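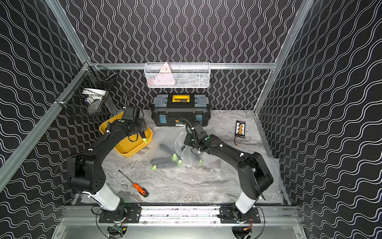 About Ferside

We write the software that sits between what a robot sees and what a robot does. It's a smaller gap than people imagine and we have managed to fill it with a lot of code.

Ferside started as a contract job. A packaging firm in Grurwood wanted two arms to share one table without hitting each other, and asked if we could have that done by March. We could, as long as neither arm did anything useful. The second version took longer. By then we had opinions about motion planning, and a company seemed the cheapest place to keep them.

What we make

Travo is our planner. It takes two arms, one work surface and a goal, and works out who goes where and who waits. It replans every 120 milliseconds, so if something on the table slides, the plan gets thrown out and a new one takes its place. Early versions were extremely polite. Each arm would yield to the other until somebody hit the stop button. There is now a tie-breaker.

Toom is the perception side. It takes the wide view of a cell and the close view from the wrist and tries to get them to agree on what is being held. They often don't. From across the cell, a plastic bag is a pale patch with some things in it. From the wrist it is the whole world.
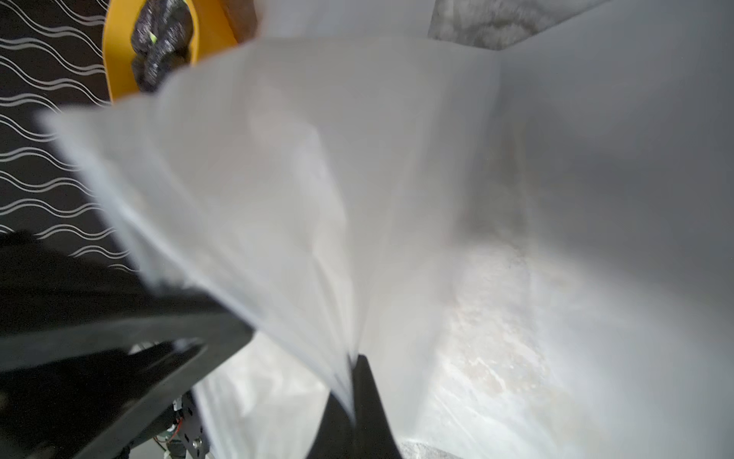 By Ferside

Bags get more of our time than any other object, and we'd like that on the record for anyone who thinks this is a glamorous trade. A box has corners. A screwdriver has a handle at one end and keeps it there. Translucent plastic has no shape it feels committed to, lets you see just enough of what's behind it to confuse a depth estimate, and folds over the fingertips at the moment you'd most like to see them. Toom handles this by keeping several guesses alive at once and dropping them as the evidence comes in. It will also say "I don't know", a feature that took us two years and one very long meeting.

We test on clutter. Trays, tools, clear sheets, bags with things in them, all on a marbled surface that does edge detection no favors. Customers' benches look like that by lunchtime, so ours may as well look like that at nine in the morning. The regression suite has 247 tasks. On a good night they all pass, and we spend the next day looking for the bug in the test runner.

How we work

Every release goes through replay first – logged runs played back against the new build – and then onto hardware. Nothing ships on simulation alone. Our simulator is good, but its bags behave beautifully and we have stopped trusting it on the subject.

The logging tool began as a weekend script and is now the part customers write to thank us for. It lines up camera views, joint positions and planner decisions on one timeline, so when a grasp goes wrong you can scrub back and find the exact moment the software got confident.

Working with us

We license Travo and Toom separately or together. If you have a task you think is too dull to send us, send it. The dull ones are where the trouble is.

42 shares · 2 comments

This site uses cookies to remember your settings. Accept | Manage preferences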